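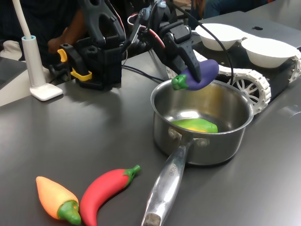
Buy the pan first and the vegetables second, is Aurora Peixoto's advice, and buy the pan in the same store where you would buy your own. A child who is handed a toy pot with a toy lid will stir it for a minute and look up to see what else there is. A child who is handed a saucepan with some weight to it will go and find something to cook.

Peixoto has been saying this for years to the parents who come to the toy lending room in Lindemcombe, where she keeps the kitchen shelves. The room lends puzzles, train track, dolls and a few large things that have to be booked ahead, but the kitchen shelves are the ones that empty. At the last full check there were 115 pieces of play food on them, and that was after a clear-out.

The clear-out is what I came to ask about. Play food collects in a house faster than almost any other toy. It arrives in nets and tubs, at birthdays and from older cousins, and a good deal of it is hard to tell apart. Peixoto went through everything last June and kept what children took home more than once. The fried eggs went. The molded hamburgers went, along with a large number of small cardboard cereal boxes that had been stepped on. The vegetables stayed, nearly all of them.

She has a theory about it. A hamburger is finished when you pick it up. An eggplant still has to be dealt with. It goes in the pan, it comes out of the pan, it gets moved to a bowl and served to somebody, and then it goes back because it wasn't done. Children under four spend most of a play session on that kind of moving. Older ones start to add steps: washing, waiting, asking who wants some.

Shape matters more than parents expect. Round things roll off tables, so a full set of tomatoes and oranges is mostly an exercise in crawling under chairs. An eggplant lies where you put it, more or less. Peppers do too, and a curved chili is easy to pick up even for a small hand. Peixoto likes a set where every vegetable has a different outline as well as a different color, so that a child who doesn't know the names can still say which one is wanted. Purple, orange, red and green will do it. She is less keen on sets that run to three kinds of lettuce.

Stems are worth checking. On cheaper pieces the green cap is a separate part pressed on at the top, and it is the first thing to come loose. Pull on it in the store if the packaging allows. If it moves at all, leave it there. The usual warnings about small parts apply to anyone who still puts things in their mouth, and a loose cap is a small part whatever the label says about the eggplant.

The range in the stores is wide and the names don't help much. Wotex sells its vegetables in mixed nets, and you take what you get. Drenero sells by the piece from open bins, a slower way to buy but a better one if you already own four carrots. Ebihara makes a heavier line, nicely painted, and the paint chips if it lives in a box with metal. Peixoto lends all three and has stopped trying to keep them apart. The children mix them the first day.

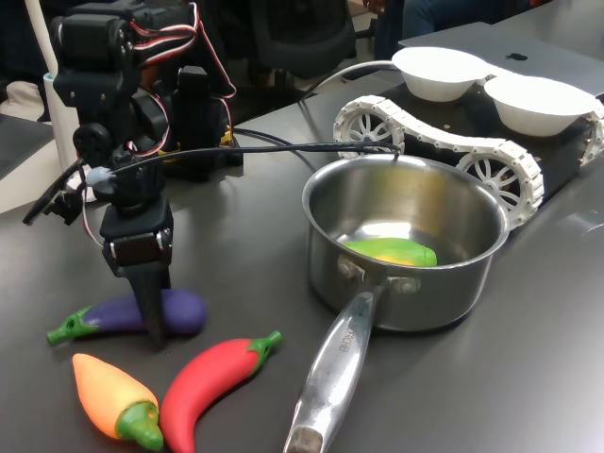 The mixing is also why scale is a smaller problem than it sounds. Manufacturers put some effort into making sets that match, with a pot that suits the stove and a carrot that suits the pot. Once a full-size saucepan comes into it, none of that holds, and the children I watched in Lindemcombe didn't seem bothered. A pepper nearly as long as a banana went in next to a potato the size of a walnut. A lid that belonged to something else was put on top and taken off again nine times. I was asked to count, so I did.

For the pan itself, Peixoto wants stainless steel. She has tried enamel, which chips when it is dropped on a hard floor, and nonstick, which scratches and then looks bad. A plain steel saucepan can be dropped all year. It picks up dents and fingerprints, and it can go in a dishwasher with the family's own dishes. Look for a handle fixed with rivets and give it a twist to see that nothing shifts. Skip glass lids. Skip anything with a spout that has a sharp lip, and run a finger around the rim before you pay.

Size is a compromise. A pan big enough to hold a whole toy eggplant is a heavy thing for a two-year-old to lift, and a long handle makes it heavier still. Most manage by leaving it on the table and bringing the food to it, and that is how she would set it out anyway. If they want to carry something, give them a bowl.

She feels strongly about bowls. Two is the right number to start with, one for the cook and one for the guest, and they should be the same. Two different bowls means a discussion about who gets the blue one. White is fine. Light ones are better than heavy ones, since a serving of chili tends to get thrown at some point, and she no longer lends ceramic.

I asked about spoons, and she said one. A second spoon becomes a drumstick within the hour, with the pan as the drum, and the steel pan is very loud. One household returned theirs after a single evening with a note asking for something made of felt.

Felt food does have its supporters. It is quiet and it packs flat, and some of it is beautifully made. Her objection is that it doesn't make any sound when it lands, and the sound is a large part of it for the youngest. A solid toy vegetable dropped into a metal pan makes a good clear knock. They drop it, they look in, they take it out and drop it again. A felt slice of cucumber just sits there. She lends felt to families in apartments and to anyone who asks.
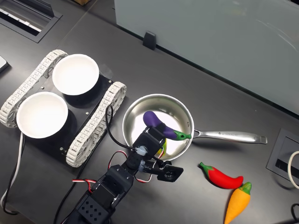
The table is the other half of the arrangement, and here she disagrees with most of the catalogs. The catalogs want a play kitchen, with a stove, an oven door, a sink and a row of hooks. They are handsome things and they take up the corner of a room. They also face the wall, so the cook has their back to everybody. A plain table lets people stand on all sides, and whoever is being cooked for can see what is going on. A dark top is good if you have one, because bright colors show up against it and you can see at a glance what has been left out.

She doesn't draw burners on the table or tape them down. Children will tell you where the stove is. It moves.

Putting away takes longer than people plan for. A net bag looks tidy but the stems catch in it. Peixoto uses shallow trays, one layer deep, so a missing piece leaves a gap. The pan gets a shelf to itself. At home she suggests keeping the vegetables in the pan with the lid on, so that the whole game can be picked up by one handle and moved when the table is needed for dinner.

Washing is simple for hard plastic: warm water, dish soap, a soft brush around the stem, and a full night on a towel. Squeeze anything hollow before it goes on the towel, and check the underside for a hole. Water gets in through there and stays. Painted wood should be wiped and never soaked. If a piece smells after it has dried, throw it out.

As for how much to own, her answer is shorter than the question deserves. Five or six vegetables, one saucepan, two bowls, one spoon. She has seen a boxed set advertised with 599 pieces, most of them the size of a thumbnail, and she can't think who would pick them up. Add things slowly and from your own kitchen. A wooden chopping board is good. So is a colander, which can also be a hat.

The Lindemcombe room made more than 2,000 loans last year across all its shelves, and the item with the longest waiting list was a saucepan. It is an ordinary one. Peixoto has bought another, and it will go out with a net of mixed vegetables and a slip of paper taped inside the lid listing what should come back. The eggplant is first on the list. It is the one people keep finding under the couch.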